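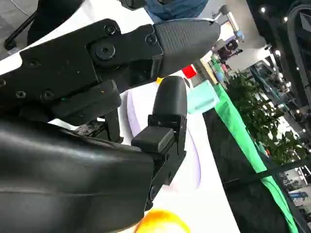
What is a side plate?

A side plate is a small, flat plate that holds bread, fruit or a slice of cake next to the main dish. Most have a slightly raised rim, which keeps crumbs and juice off the table.

Sizes vary a lot from maker to maker. Older Kedavano sets came with plates in 3 sizes, and the smallest is a joy to use for cut fruit — it fits almost anywhere! Drusteo sold its pastel range in 11 colors, and collectors still hunt for the full run. The Chung catalog lists over 2,000 side plate patterns.

See also: Saucer, Dessert plate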